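How I Sort the Red Wash (and Keep Everything Else White)

If you've ever ended up with pink dish towels, welcome, pull up a chair. I ruined 12 of ours in April, all in one go, and I've been a bit of a fanatic about sorting reds ever since. Azlan Subramaniam asked me to write down what I do after I went on about it over coffee at Fludville, so blame him!

You need one basket that's only for reds. I like a shallow one with holes in the sides, so the air gets in and you can see what's in there without digging. Put it on the floor next to wherever you sort.

Then go through the pile and lift things one at a time. I know, it's slow, but a bunched-up cloth can have anything rolled up inside it. Hold it up high enough that the folds drop open, and look for white bits. 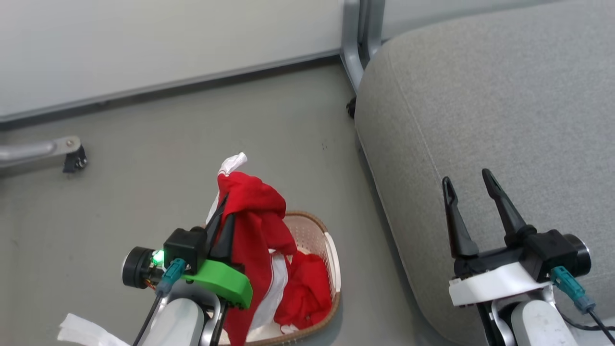
Flamwood Home Skills Club

A red cloth with some white on it is the tricky one. I treat anything with a white strip or a white corner as a red for the first few washes, but I do it cold and I don't let it sit around wet afterwards. Ott Grīnberga puts hers in with the lights and swears it's fine. Maybe she's luckier than me!

Whites stay out of the basket completely. I drop mine on the floor off to one side and pick them up at the end (yes, the floor, they're going in the wash anyway).

Next job is checking for paper. Tissues, receipts, the little card that came with something, shopping lists, you name it. Paper loves to slide underneath a cloth where you won't spot it, and then you're picking fluff off everything you own for a week. Move each piece of cloth aside and look at the bottom of the basket too. It takes 2 minutes, tops.

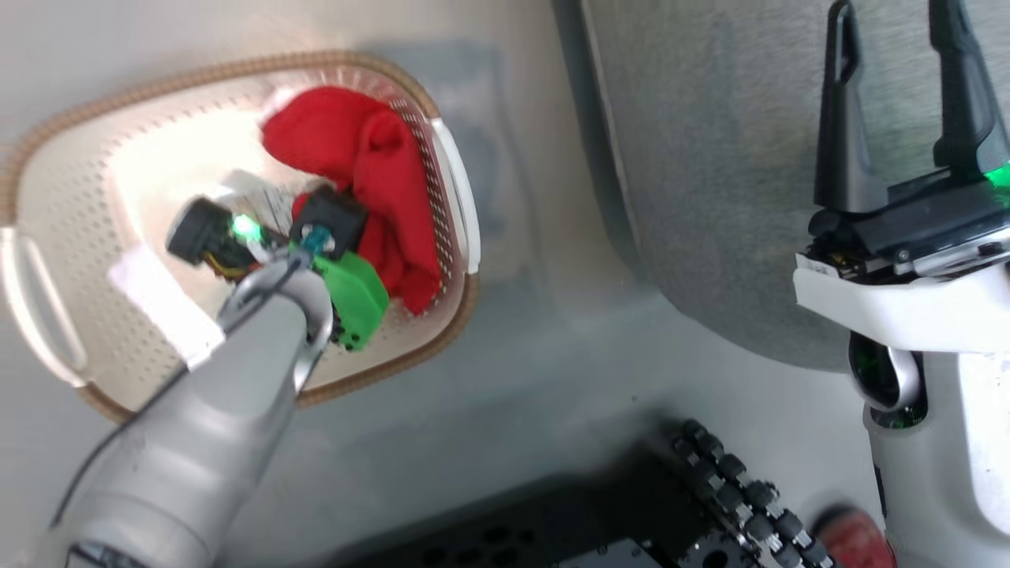 Red cloth in the basket, with a piece of paper or card by it.

Once the basket is clear of paper, carry it to the machine by the handles and load it loosely. My settings are cold water, the short program (40 minutes on ours) and a little less detergent than the bottle tells you. Don't cram it! If the reds come up past halfway in the drum, split them into a second load.

For brand new reds, do a quick test first: dampen a corner, press it on an old white rag and see if any color comes off. If it does, wash that one by itself. I had a napkin that was still bleeding after 5 washes, and it went to Norbert Takács for his bike chain.

Hang them up right away when the cycle ends, and give the basket a wipe before the next lot goes in.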